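Rainy day boxes, and why I finally made one

1 May 2019

Hello again from Clurkmont, where it has rained on every single school break we've had so far this year.

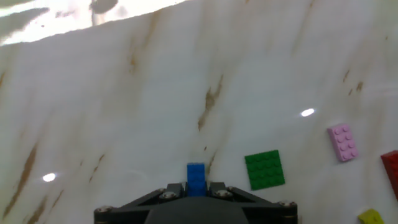 I used to be the mom who planned outings. Zoo, pool, that farm out past Baird with the grumpy goats. Then March came along and washed out the whole week, and by the second morning my two were fighting over who got to sit on the heating vent. I called my friend Yurani Cabrera to complain and she said, very calmly, "Where's your rainy day box?" I did not have a rainy day box!

So I made one, and I've been meaning to tell you all how it went. It's just a plastic tub with a lid that lives on top of the hall closet, and it only comes down when the weather is bad. In ours right now there's a deck of cards, a roll of brown paper, washable markers, some LEGO, a flashlight, a bag of balloons and a jigsaw that I know for a fact is missing 2 pieces (I warned them, they don't care). I set myself a limit of $30 and came in under it, mostly thanks to the thrift store on Jesby Street.

What surprised me is how much longer things last when they've been out of sight. The same LEGO got ignored for months in the bedroom. Pull it out of a special tub and suddenly everybody wants to build a hotel for hamsters. We don't own hamsters.

A few of you wrote in after the last newsletter with ideas. Liam Kettle says his family does a "floor picnic" with a blanket and whatever is in the fridge, and then a flashlight story after. We tried it and it was a hit, although I'm still finding crackers under the couch. Someone else suggested indoor bowling with empty water bottles – great fun, very loud, maybe not if you live upstairs from anybody.

I swap 3 things in and out of the tub every month or so and don't tell the kids which ones. Old stuff goes into a bag in the garage and comes back later as if it were brand new.

If you've got a favorite for the box, hit reply and send it over. I'm especially short on ideas for the under fours, and my niece is coming to stay in two weeks.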